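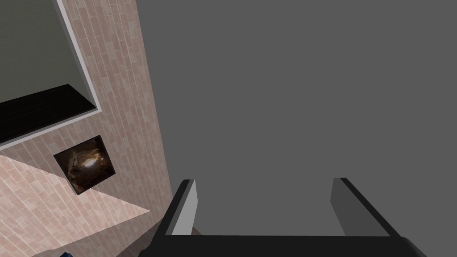 About Trundance

Trundance is a small software company that makes a feed reader, a comment system and a handful of tools for people who still like to run their own websites. We have been at it long enough to have strong opinions about redirects, and we are still having a really good time.

Our main product is Dronerine, a reader that brings the blogs, newsletters and forums you follow into one quiet list. You choose what goes in the list and you choose the order. When a post is new, it shows up, and when you've read it, it gets out of the way (unless you star it, in which case it stays until you say so). If you used any of the big readers years ago you'll know your way around in a minute or two, and if you've never used one, we're a little jealous, because finding out that you can follow forty sites without visiting forty sites is a lovely thing to find out.

How we started

Jirayu Ratanaporn and Melina Deligiannis met on a mailing list for people who fix broken feeds. It was an argument, to be fair, about whether a reader should keep trying a site that has returned an error for a month. Jirayu said yes, forever. Melina said no, have some mercy on the server. They settled on a schedule that slows down over time and never quite stops, and that schedule is still in Dronerine today, almost exactly as they wrote it in that thread.

The first version ran on one rented server and had 2 users, both of whom were founders. Then Melina put up a sign-up page with room for 100 people and no screenshots. It filled up over a weekend, and a good number of those people are still with us! Some of them still write in under the same support ticket they opened that week, which makes for a very long ticket.

Paweena Chuensuk came on next to look after the crawler, the part that goes out and fetches everything. Before Paweena, the crawler was one long script that Jirayu was afraid to touch. Now it is a proper piece of software with tests, and it copes with feeds that have the wrong dates, feeds in three encodings at once, feeds that are secretly a login page, and one beloved recipe site that publishes every post twice with different punctuation.

What we make

Dronerine is the reader. It works in the browser and on phones, and it keeps your place between them. You can import a subscription file from nearly anywhere and you can export one whenever you want, with your folders and stars included. The export button sits on the first page of the settings. We've been asked whether that's wise, and we think it is!

Otusance is our comment system. You paste a few lines into your site and your readers can leave comments without making an account with us or with anybody else. Site owners can approve comments by replying to an email, close a thread after a set time, or hand the moderating over to a friend. Kittipong Kongkaew built the first version for his own blog about bus routes, where the comments are often better than the posts (his words, and he keeps saying them). He still tests every new release there before it goes anywhere else, so if you ever see something strange under a post about timetables, do write and tell him.

Thaweesak is the newest of the three and the one we get the most mail about. It's a link checker. It walks through your site on a schedule you set, follows every link, and sends you a plain list of the ones that are dead, the ones that have moved, and the ones that bounce around in a circle. It can also suggest an archived copy to point to instead. On the day we opened the beta we pointed it at our own help pages, which we were quite proud of, and it found 643 links that needed work. We fixed them all and the help pages are much better for it.

All three can be used separately. Plenty of people use Thaweesak and read their feeds somewhere else entirely, and we're happy to help them set it up with whatever they have.

How we work

We're a remote team and always have been. Most of our talking happens in writing, partly because of the time zones and partly because we're the sort of people who answer a quick question with four paragraphs. Design proposals go on an internal blog, comments go underneath (in Otusance, naturally) and anybody can weigh in. Once something is decided, the post gets a note at the top saying what we chose and when, so that whoever joins next year can go back and read the whole discussion.

We release small changes often. Each one goes in the public changelog with a line or two on what's different, including the ones where we broke something and had to put it back. The changelog has its own feed, and last September it passed 1,563 subscribers, which delighted us far more than it probably should have.

Nantana Jitpraphai runs support, and she has one rule for the rest of us: everyone on the team takes a turn answering mail. It's made a big difference to what we build. The keyboard shortcuts for skipping a whole folder came out of a support mail, and so did the larger text setting, the option to hide pictures, and the way Thaweesak groups its results by page. If you write to us, the person who reads your message may well be the person who wrote the code you're asking about, and they'll be pleased to hear from you, even if it's bad news.

How we pay for it

Our customers pay for it. Dronerine has a free plan for smaller reading lists and a paid plan for bigger ones. Otusance and Thaweesak are priced by the site. There are no ads in any of them, and we don't sell or share what you read, what you star, or what you comment on. We haven't taken outside investment. Growth has been slow and steady and it suits us fine, as it leaves time for answering mail and fussing over date formats.

Schools, libraries and hobby clubs can use everything at no cost. Just write from an address at the organization and Nantana will set it up.

What's coming up

We're rebuilding search in Dronerine so that it covers everything in your list, going back as far as your oldest subscription. Paweena has it running for the team already and we have all lost entire afternoons to it. Otusance is getting better tools for importing old comments from other systems, with threads kept in order and original dates intact. And Thaweesak will soon be able to check links inside PDF files, which was the most requested feature by a very wide margin!

There's no fixed schedule for any of these. They'll appear in the changelog when they're ready.

Say hello

You can reach us through the contact form linked at the bottom of every page, or by leaving a comment on any post on our company blog. We like bug reports, odd feeds, questions about hosting, and recommendations for sites to follow. If you've found a feed that Dronerine can't read, please send us the address and Paweena will take a look.

Page last updated 7 Oct 2023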